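Jaltstead Library Book Sale Moves to the Mollel Building

August 1, 2018 | 1 min read

The summer book sale has a new home this year. The old reading room is closed while the floor is replaced, so the sale will run on the ground floor of the Mollel Building, across from the Vallora bakery. Doors open at 10 and close at 4. Paperbacks are 50 cents, hardcovers are $2, and children's books are six for a dollar.

The February sale brought in $1,210, all of it spent on large-print novels and new audiobooks. Westerns and cookbooks went first, so come early if those are what you want.

Donations are welcome until the day before the sale. Please leave them at the side door on Ilter Street, in boxes you can lift. We can't take encyclopedias, magazines or anything with mildew.
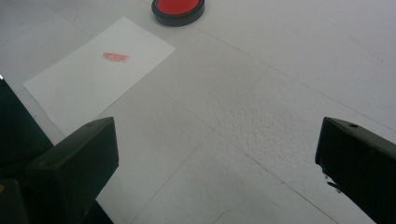

Parking behind the building is limited to 15 spaces. The lot by the post office is free all day and a short walk away. Bring your own bags. Cash and checks only.

3 comments | 12 shares

Jaltstead Library Newsletter | Contact us | Back to top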